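Hallness workshop notebook, January

Dishwasher arm, kitchen end of the bench

Right, picking up where I stopped before the holidays. The wrist mount is back on with the longer bolts, and I've swapped the cheap servo in the gripper for the Gekness one out of the drawer. Much quieter! It also draws more at stall than I wanted, so the little supply is retired and everything on the wrist now runs from the bench unit until I can wire something decent.

First job was re-zeroing the joints. Joint four was reading 17 ticks off, which explains why it kept leaning left and blaming the calibration (well, me blaming the calibration). I've written the new offset, 708, on tape on the base and in the config file, so please don't peel the tape off. If you change one, change the other.

Then on to dishes. I've gone with cheap ones for the time being, because I've chipped enough of my own crockery on this project, and the big round pink one is a nice awkward size. It fills such a lot of the wrist view once it's up in front of the racks that the wires behind it are only half there, and with sun coming through in stripes the edge finder has a lovely time drawing lines that aren't rims.

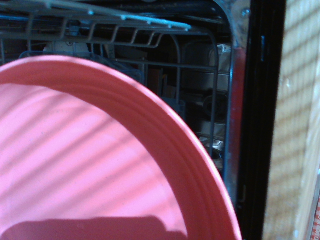 How do we stop the arm shoving a plate against the rack when the camera can't see the slot?

Take the slot position from a look further back, before the plate is in the way, save it, and do the last bit slowly on that saved position with the current limit turned down. If the current jumps, back off 23 mm and try again from there. The limit lives in the same config file as the offsets, under "final".

I had a go at masking the shadows in software as well. Turning the exposure down helps with the bright bands but then the inside of the machine goes to mud, and shiny tub metal throws the dish colour back at you, so a plain colour threshold is hopeless near the side. Might try the McIver diffuser sheet over the window. Low tech, but it's already in the cupboard.

Cable still snags at the elbow when the wrist rolls past 60 degrees. I've put a loop of old bootlace on it for now.

To do: print a new cable clip, order fingertip pads (the Sokaseo ones, soft, not the ribbed), log the motor current on every placement so we've got something to set the limit from. The bench supply needs to go back on the shared shelf when I'm done with it.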